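09/10/2022

I've been trying to go to bed at the same time every night since July. I'd like to report that I'm a changed person, up with the birds and full of oats. I am writing this at twenty to one in the morning with a slice of toast.

It started with a book. Leonora Pascual lent it to me at work after I nodded off in the budget meeting, and I can't say she was subtle about it. The book is 445 pages long and could have been a postcard. Go to bed at the same time, get up at the same time, don't look at your phone, don't drink coffee after lunch. The other 444 pages are about mice.

I picked half past ten. It seemed like the sort of time a sensible adult might choose, and it left a full hour after the washing up for sitting down and feeling pleased with myself. What I hadn't allowed for is that half past ten is exactly when I become interested in things. All day long I have no curiosity whatsoever. At 10.25 I need to know how canals work.

The first week went well, in the way that first weeks do. I was asleep by eleven most nights and told everyone who'd listen. The second week we had the heatwave, and I lay there like something on a fishmonger's slab, listening to next door's telly. By the third week I'd bought things.

I bought a lamp from Skosent that is supposed to copy the sunrise. It goes from off to a sort of boiled orange and then, at full dawn, it hums. I bought a tin of Hassanpour night tea, which tastes of hay and gets me up at three for reasons that will be clear to anyone over 40. I also paid for an app called Drernitz, which gives you a score in the morning. My best so far is 49. I don't know what it's out of, and I've decided not to look it up.

The score is the worst part. Before Drernitz I'd wake up and think, well, that was all right. Now I wake up, feel fine, check the phone and find out I've had a terrible night. I've caught myself lying very still at six in the morning in the hope of nudging it up a point or two.

My sister, who has never read a book about sleep, gets nine hours a night and has done since she was a baby. I asked how she does it. She said she gets tired and then she goes upstairs. I've been thinking about that a good deal, mostly at two in the morning.

There have been some real gains. I no longer drink coffee after lunch, or at least not after four. The phone now charges in the kitchen, though this has mainly meant I spend more time standing in the kitchen. And I do make the bed each morning, on the book's orders (page 212, between two lots of mice), which takes me a minute and gives the room a look of purpose.

The next step is the mattress. Ours came from Toltico when we moved in and has developed a valley, into which both of us and the cat roll by midnight. The new one is meant to arrive on Thursday. I've been told it needs a few nights to settle, and so, I imagine, shall I — I'll let you know what Drernitz makes of it.

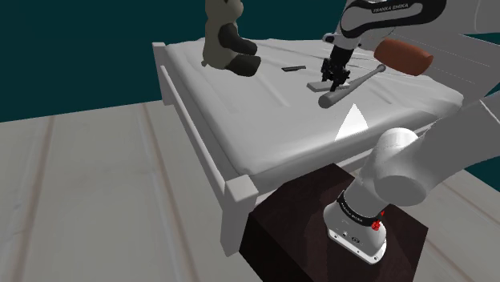
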